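Listusura opens its neighborhood repair counter in May, and I can't wait

I'm Begoña Tejada, and for eight years I ran a lamp repair stall out of the back of my sister's flower shop. This May I get a real door with a real key! Listusura, our walk-in repair counter for small household stuff, opens on the ground floor of the old Brikby button factory, and you're all invited.

The idea is simple. You bring in the toaster, the wobbly lamp, the radio your uncle swears by, and we look at it with you sitting right there (there's coffee, and Meifang Duan's sesame cookies while they last). Looking is free. If we can fix it on the spot, you pay for parts and a flat bench fee. If we need to order something, most repairs should be ready in around 48 hours, and we'll text you.
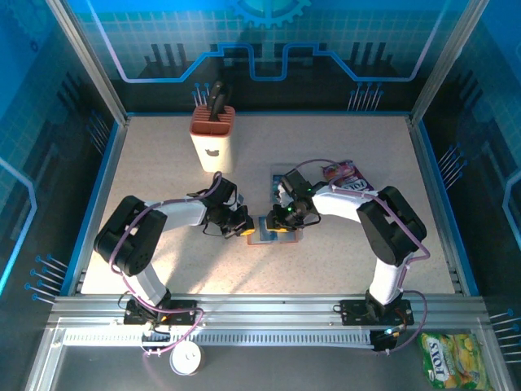 Two arms reaching toward each other over a speckled beige tabletop.

I'll be at the counter most mornings. Ha-rang Bae is taking the late shift, and he's much better with radios than I am, so please don't let me near your uncle's. We'll also run a mending evening every month with Ntombi Mokgethi, who taught me to darn a sock properly after I'd been doing it wrong my whole life.

"I'd like people to go home knowing how the thing came apart," says Ntombi. "Then next time they can try it in their own kitchen."

Repairs come with a 90-day guarantee. We can't take microwaves or anything that runs on gas, sorry!

Doors open at 8 in the morning. For press visits and interviews, ask for Lihua Hou at the Listusura front desk.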